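Gripper budget, the short version

I finally got the quotes in for the new hand-held grippers, and I've been chewing on them all October. Nilham wants $434 a pair, Wendt came in at $265, and I'm leaning Wendt — the spare finger pads are $30 a set and we do go through pads!

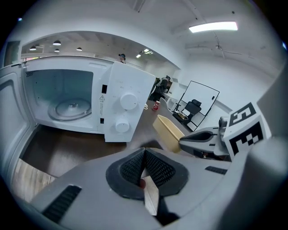

Whatever's left I'd like to put toward kitchen props for the Lakwood room. I've pencilled in up to $100 for that. If your group needs extra pairs, tell me before I send the order off.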